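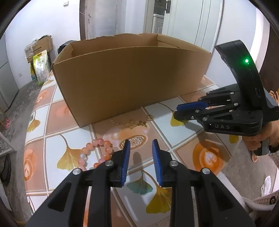
Hand-held grippers: what to put in the budget for spares?
Forum: Equipment and purchasing
Started 10 January 2019

duvan_t
We're planning a second set of hand-held grippers for recording pick and place work, mostly small fiddly goods (bracelets, little metal ornaments, rings) going into an open cardboard box. I have to hand in a list with prices and I'm stuck on the spares line. The quote from Prasberg is 402 a unit without pads, or they do a refurbished one at 325. Pads come separately. The people holding the grippers work in pairs at an ordinary table, so nothing is bolted down.

Questions:
How many pad sets per gripper did you buy for the first year?
Is the refurbished one worth having?
Anything you forgot to budget for?

Duván Tamayo

jkeskinen
One spare pad set per gripper was not enough for us. We went through three each by September. Flat metal pieces are what does it, because people press down hard to get an edge under them. Beads are easier on the pads but they roll.

I would buy new. On a refurbished one you get somebody else's play in the pivots and you only find out when the tips stop meeting.

lena_lis
Disagree with Jouko on refurbished. We have four and they have been fine for two years. Ask the seller whether the pins were replaced. If they were, take it. If they can't tell you, don't. The difference in price pays for a lot of pads.

What are the goods sitting on? A shiny tablecloth and bare wood behave quite differently when you try to pinch something thin.

duvan_t
Wipe-clean patterned cloth at the moment, glossy. We like having a busy pattern in the recordings, so it's staying. I could put a mat down for some sessions.

lena_lis
Then put two mats on the list, one plain and one patterned. They're cheap and you won't get a second go at the budget.

s_hamalainen
Things we left out the first time:
- charger for each unit, not one between two
- storage. We had six cards and needed double that
- a box of test goods that belongs to the project. People brought in their own bits and pieces and then took them home again
- carriage on returns. Promon charged us both ways for a repair under warranty

The last one came to 128 over the year and it had no line to go against.

Santeri

jkeskinen
Seconding the chargers.

aatos_k
Am I the only one who thinks this is too much detail for small goods? We put 10 per cent of the hardware total down as "consumables" and stopped there. It covered pads, mats and a replacement cable. If you list every pad somebody upstairs will ask why you need that many.

s_hamalainen
Depends who reads it. Ours sends back anything with a percentage in it.

aatos_k
Fair enough. Ours never opens the attachment.

duvan_t
Mine reads everything, so I'll itemise. Two more things. Has anybody ordered pads from Ruotsalainen? They list a ribbed one that looks like it would fit. And does it matter if the two grippers in a pair are different, one new and one refurbished?

jkeskinen
Ribbed is right for small stuff, smooth ones let rings slide out. Haven't bought from them. Order one set first and check the hole spacing before you commit.

On mixed pairs, I would keep them matched. If one closes a bit lighter than the other the person notices within minutes and starts favouring that hand.

lena_lis
We run mixed pairs and label the handles. No complaints so far. But if both are used over the same box, try it with your tallest and shortest people before ordering, as table height made more difference to us than the age of the gripper. We ended up buying risers from Lekar, which wasn't in the plan either.

duvan_t
Thanks all. Current list: two new, three pad sets each, a charger each, two mats, a dozen cards, a line for carriage and a box of test goods. I've left the refurbished unit as an option underneath, with Lena's question about the pins to go to the seller first. Will look at table height next week.

aatos_k
Put a cable in as well.

duvan_t
Added.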